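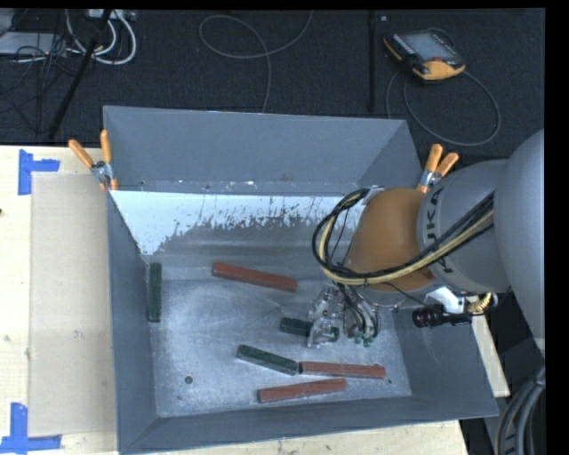
Grey metal bin with red and green blocks

Kröger two-pole voltage tester

I've been an electrician for 26 years, most of them in and around Zarncombe, and this is the tester I reach for first. I stock it in my little shop because customers kept asking what I had in my hand when I came to look at their fuse boards, and it seemed daft to send them somewhere else.

It's a plain two-pole tester: one probe in each hand, a row of lights up the side and a buzzer you can hear over a radio. There's no screen and no menu. You touch the probes to the conductors, the lights come on, and you know where you stand. I've bought fancier ones over the years and they mostly live in the van door pocket now.

The lead between the probes is the bit I like best. It stays soft in cold weather, so you can get into the back of a meter cupboard in January without fighting it. The probes clip together side by side for sockets, and the tip covers are tethered on (I used to lose one a month with my old set!).

Please do prove it on a known live source before you test, then again afterwards. I sell a small proving unit for the job, made by Galau, and if you buy the pair together I'll knock a bit off. Lock the supply off first as well — I keep padlocks and tags on the next shelf.

What you get
Tester with fixed lead
2 tip covers
2 AAA batteries, already fitted
Belt pouch
Printed instructions

My grumbles, then. The pouch is stiff and takes a few weeks to loosen up. The torch at the tip is handy but it's not bright, so don't expect it to light up a loft. And the battery door needs a very small screwdriver, which I can never find when I want it.

Lucie Gagnon, who rewires old cottages over at Erham, has had hers since I first started selling them and wrote to say: "Clear lights, loud buzzer, and the lead hasn't split. I've dropped it down the stairs more than once." Halyna Kuzmenko bought a set for each of her apprentices and has since come back for spare tip covers.

If you've dropped yours, or the lead has a nick in it, stop using it and bring it in. I can send it back to Kröger for checking, and July is the slow time of year if you can bear to be without it.

Collection is from the counter, or I'll post it. Orders in before 2 in the afternoon go out the same day. Spare tip covers and pouches are listed under Test gear, and if you can't see what you want, ring me and I'll have a look out the back.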